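2022-01-25
Notebook, ticketing side. Voice checkout, hold timer and the seat names

Good morning to whoever reads this after me (hello Rafail, I know it's you, and yes, I did refill the coffee). I want to get yesterday's thinking down before it gets mixed up with today's, because we went around in circles a fair bit and I'd hate for us to go around in the same ones next week.

Where we are: the Dultance box office still hands us seat inventory the way it did in December, one big block per show and then small updates as seats sell. The voice part asks for a show, a number of seats and a price ceiling, reads back one offer, and puts a hold on those seats while the caller makes up their mind. All of that works on the test venue. What doesn't work nicely is the hold, and I've now spent most of two days on it, quite happily I should say, though I'd like to be done.

The trouble is that people are slow when they talk. On the web page you see the map, you click, you type your card number and off you go. On the phone or a speaker you say "hang on, let me ask my sister," and then there's a conversation in another room that we can't hear and have no business hearing, and by the time they come back the seats have gone back in the pool. I played the customer myself this morning with my own kids as the committee and lost the seats twice. My youngest was very upset about the balcony.

First thing I tried was a longer hold, plain and simple. Set it to 570 seconds and ran the replay of the Alexiou concert on-sale, which is still the nastiest load we have on disk. Results, copied off the terminal before I close it:

replay requests: 3830
holds that ended in a completed order: 97
holds let go by the caller or expired: all the rest that got that far, see the log in the shared folder
shortest hold that still finished: 48 seconds

I was pleased with the 97 until I looked at what it did to everybody else. With holds that long, a good part of the lower floor is tied up by people who are never going to buy, and the web customers see a grey map and leave. Rafail Sfakianakis warned me about exactly this when we first talked about it and I said we'd see, and well, we saw. I've put the timer back where it was.

Second thing, and I like this one much better: a hold that gets renewed when the caller says something. Start short. If we hear anything at all that sounds like they're still shopping ("what about the row behind," "how much with fees," even "wait"), push the expiry out again, up to a ceiling. If there's silence, give one gentle prompt, and if there's still silence, let the seats go and say so kindly. I wrote the prompt three different ways and read them all aloud. The one I kept is "I've still got those two seats for you. Would you like them?" The other two sounded like a debt collector.

Open question on the renewals: does each one need to go back to the Dultance side as a fresh hold, or will they take an extension on the old one? Their notes mention an extend call, but on the test venue it answers OK and then the seats expire on the original schedule anyway. I've tried it with the old hold number, with the new one, and with the show number stuck on the front, which was a silly idea but I was running out of them. I'm going to write to their support desk after lunch. If the answer is a fresh hold every time, then there's a tiny gap between letting go and grabbing again, and during a big on-sale somebody will fall into it.
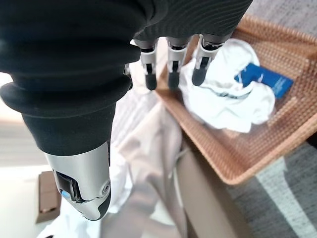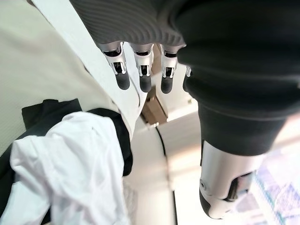
Close views of the ribbed dark covering and the silver metal on the hand.

Now the seat names, which I'd been putting off. Omar Hall is the one that's giving us grief. It has a Row A on the floor, a Row A in the first balcony and another Row A up in the side boxes, and they're all just called "A" in the feed, with the level tucked away in a separate field that the speech layer throws out. So a caller hears "two seats in Row A" and quite reasonably thinks they're sitting in the singer's lap. I caught it only when I listened to the recordings instead of reading the transcripts. I'd recommend that to everyone, by the way. It's dull for the first half hour and then you start hearing things the text never shows, like the way our reader pronounces "Mezz" as if it were a cat.

What I did:
Put the level in front of the row, always, even when a venue has only one level. It's a bit wordy for the small clubs but I'd take wordy over wrong.
Made a little table of spoken forms. MEZZ becomes "mezzanine," ORCH becomes "orchestra," GA becomes "general admission, no assigned seat." ADA I've spelled out as "wheelchair accessible seating" and moved so it comes before the price.
Obstructed view is now read out before the caller can say yes. It was coming after. I don't like to think how long that would have gone on.

Not done: aisle seats. The feed has a flag for them, but on Omar Hall it's set on seats in the middle of the row, so I don't trust it, and I've left it silent until someone with a paper seating chart can sit down with me. There was a chart in the long drawer under the printer at one time. It may have gone home with somebody.

The fees. I had a long talk with Rafail about this and we don't quite agree, so I'll put both sides down as fairly as I can. He wants the first price the caller hears to be the whole price, fees and all, one number. I want the seat price and then the total, because callers compare with the poster, and the poster has the seat price on it, and if our first number is higher they think we've got the wrong show. He says nobody remembers two numbers when they're standing in the kitchen. He may well be right. I've built it so it's one setting and we can try both with the small group of testers on Zistby, who have been so patient with us and who deserve a nicer thank you than the email I sent.

Speaking of Zistby, the app side needs a hand-off screen. When somebody says yes by voice, we shouldn't be taking card numbers out loud in the living room. The plan is that the phone lights up with the order already filled in and they confirm it there. I have the hand-off going one way (voice to phone) and it keeps the hold number, which made my afternoon. Going the other way, from the phone back to voice, it forgets who you are and asks you what kind of music you like. I've left that alone for now.

Small things so I don't lose them:

The date reader says "oh eight PM" for evening shows. Only for venues that send the time with a leading zero. One-line fix, not committed yet.

"Two adults and a child" gets heard as three seats, fine, but the child price is dropped on the way. Found by accident. Needs its own test.

Show titles with a slash in them are read with the word "slash." Double bills, mostly. I'd like "with" in its place but some of the theater people use the slash for something else, so ask first.

If a caller swears at it, it apologizes and releases the hold. I understand the apology. Please let's not release the hold.

For next time: write to Dultance about the extend call (me, after lunch), then rerun the Alexiou replay with the renewing hold and the old short timer side by side, same seed, and keep both logs this time. Rafail has the seed number on a sticky note on his monitor. Please copy it into the config before the note falls off again, and could somebody look in the long drawer for that seating chart.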